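Bench notebook, hand comparison, 28 May 2022
Ribbed hands vs. the old two-jaw pair, coffee table tasks
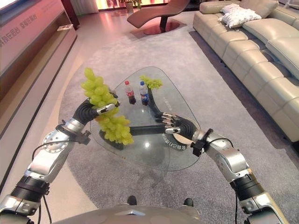 Fares Karaki: I still think you're testing the wrong thing first. Grip force is easy to tune later, cable strain isn't. If the wrist cable pulls on the hand at full reach you'll be chasing that offset for a month and blaming the fingers.

OK, Fares, noted (he wrote that into the shared copy before I'd even finished my coffee, so it stays at the top). And he has a point, I'll get to the cables further down. But I wanted to start with the fingers because the fingers are what we're supposed to be choosing, and the order for the second set has to go to Verstraete before July or we lose our slot.

Setup. Same two arms as all of last week, same controller, nothing touched in the joint tuning. Ribbed hands on both wrists, left and right. The two-jaw grippers are back in their case and I left their calibration file where it was, named "jaws_keep", please don't tidy it. Table is the rounded glass one on the gray carpet. Grapes and soda bottles as objects, because Josefien wanted something squashy and something slippery on the same table, and I couldn't come up with anything better.

First thing, and I'm pleased about this one: the grapes are a really good test! With the two-jaw pair, grapes were hopeless. You either close on one grape and crush it or close on the stem and the whole bunch spins around like a mobile. The ribbed fingers sort of settle into the bunch. I ran the left hand at a closing limit of 900 (controller units, don't ask me for newtons, the conversion sheet from Vaswood is still wrong) and it held the bunch every time I asked it to. At 4,000, the default, it held it too, but I had juice on the ribs and had to stop and wipe everything down. So 900 goes in as the soft preset and I'm going to delete the default from the menu before somebody picks it by accident. Probably me.

Second thing is the long black stem, and that was the surprise of the day. It's curved, it's smooth, it rolls, and when you take it by one end the other end goes wandering across the glass. I had the right hand on the upright end with the fingers open pretty wide, and my first instinct was to close harder. Wrong! Harder makes it pivot. What worked was coming in from above with the wrist turned a little outward, letting the fingers go around it, and only then closing, slowly. I tried the same approach with the left hand and it was worse, and I don't know why. The two hands are supposed to be mirror copies. Either the left thumb joint is stiffer or my approach pose isn't really mirrored. Need to check the pose first, that's the cheap explanation.

Bottles. I did these last and I was tired, so take it with some salt. Both full, caps on. Gripping around the body is fine with the ribbed hand, nice and boring. Gripping by the cap is not fine. The fingertips are metal and a plastic cap gives them nothing to bite on. I put a wrap of Tesa cloth tape on the right index and thumb and the cap grip went from useless to sort of OK, but tape on a fingertip is going to peel, and then we have a fingertip that behaves differently every day of the week. If we go with these hands we should ask Sitex for the rubber tips. Josefien thinks they do a molded one. I couldn't find it in their list.

Running tally, copied off the scrap of paper before I lose it:

Ribbed hands, all objects, 102 attempts
Failures that were the hand's fault: 8
Failures that were my fault (bad pose, hit the wrong preset, forgot to re-home): didn't write them down, more than I'd like

I'm not going to put the two-jaw numbers next to those, because last week's runs were done with different objects and it wouldn't be a fair fight. I'll rerun the jaws on the same table on the same day with the same person driving. That should have been the plan from the start.

Now the cables. Each hand has the one thin black cable coming off the bracket by the wrist and looping down along the outside of the arm. Here's what I found, Fares: in the close half of the table it makes no difference at all. I pulled the loop a bit tighter, let it out a bit looser, same fingertip position as far as I can measure with a ruler and bad eyesight. Far half of the table, with the forearm turned, yes, you get a little tug. You can feel it with a finger on the bracket. It showed up as the hand arriving slightly rotated, always in the same direction. So it's repeatable, and I'd call that a calibration problem and you'd call it a mechanical problem and I guess we'll have that argument at the whiteboard.

What I'd like to try is moving the bracket one screw hole back toward the elbow and giving the loop more slack. The risk is that the slack catches on something on the table. A tall bottle is exactly the sort of thing it would catch on. So maybe a spiral sleeve. There's a bag of it in the bottom drawer under the crimping tool.

Glass. I'd underestimated how annoying glass is. There's a bright reflection from the ceiling light sitting near the middle of the table, and the depth readings go strange in that patch, so anything I put down there gets a height that jumps. The fingers then come in too high or tap the glass. I slowed the last bit of the approach way down and let the contact threshold stop it, and that's fine with the ribbed hand, it's forgiving, there's give in the fingers. I don't think the jaws would be so polite. Worth putting on the list as a real difference between the two: how well does it cope when the camera is wrong?

Other glass thing, the printed text near the right side of the top. I wondered if the detector would try to make an object out of it. I haven't looked at the logs for that yet. Somebody remind me.

Driving feel, very subjective. The ribbed hands are slower to open than the jaws and it bothered me for the first hour. You give the command and you wait. With two hands going at once it gets confusing, you're waiting for the right one and the left one is still holding grapes and you start to forget which one you told to do what. I'd like a beep, or a light, or anything at all, when a hand reports fully open. Josefien says the status bit is already there in the controller message and we just don't show it. So that's an afternoon's work for one of us. (Me, I said I'd do it, fine.)

Temperature on the hand motors: I only checked with my palm between runs, on the back of the hand. Warm after long holds, nothing alarming. Need a proper reading on a long hold before anybody signs an order.

Where I'm leaning: ribbed hands for the household objects, jaws stay for the bin work. I was ready to be unimpressed and I wasn't. The soft preset alone makes me want to keep them. But the fingertips have to be sorted out and I want to understand the left thumb.

To do, not in order:
- check the left approach pose against the right, joint by joint
- if the pose is fine, swap the hands over and see if the problem follows the hand
- rerun the jaws on grapes, stem, bottles, same layout
- email Sitex about rubber tips, ask for the hardness too
- new conversion sheet from Vaswood, third time of asking
- bracket back one hole, sleeve on the loop, repeat the far half
- open/closed light on the driving screen
- detector logs for the printed text
- peel the Tesa off the right hand and clean the glue before it sets

Note added later from Josefien Verschueren: I drove the right hand for a while after you left and got the same thing with the stem, from above and slow is the only way that works. I also tried taking it in the middle and lifting, and it swung both ways. I'd leave that one out of the test set. Also you left the soft preset saved under "test test 2", I renamed it soft_900. Didn't touch jaws_keep.

Thanks, J. Leaving the stem in for now, though. I like having one object that's mean. We can score it separately so it doesn't drag the totals around, and if Fares gets his bracket moved I want to see whether the far end gets any easier to control.

Controller shut down, both arms parked, soft_900 set as the startup preset on both sides.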